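3.2 Superfície de trabalho

A proposta inicial do grupo dizia que a bancada de alumínio ranhurado resolveria sozinha o problema do alinhamento das peças. Temos dúvidas. O catálogo da Zamport promete montagem "sem ajustes", mas perdemos cerca de 16 horas com ajustes, e o colega Oluwaseun Akande registrou 189 tentativas de encaixe antes de aceitarmos uma posição para a placa cinza.

As ranhuras ajudam a fixar, isso é verdade. Sob luz forte, porém, o metal claro fica quase branco e as linhas deixam de servir como referência visual - justamente o argumento usado para comprar o painel. O bloco azul pequeno, junto à borda da frente, se distingue bem melhor do que qualquer ranhura.

Também não vimos razão para pagar 400 reais pelo painel maior, se o de 200 tem o mesmo perfil.
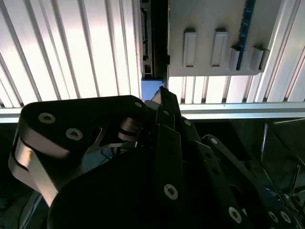 3.3 Custos e fornecedores

O orçamento da Nasteck chegou sem o frete e por isso ficou fora da comparação.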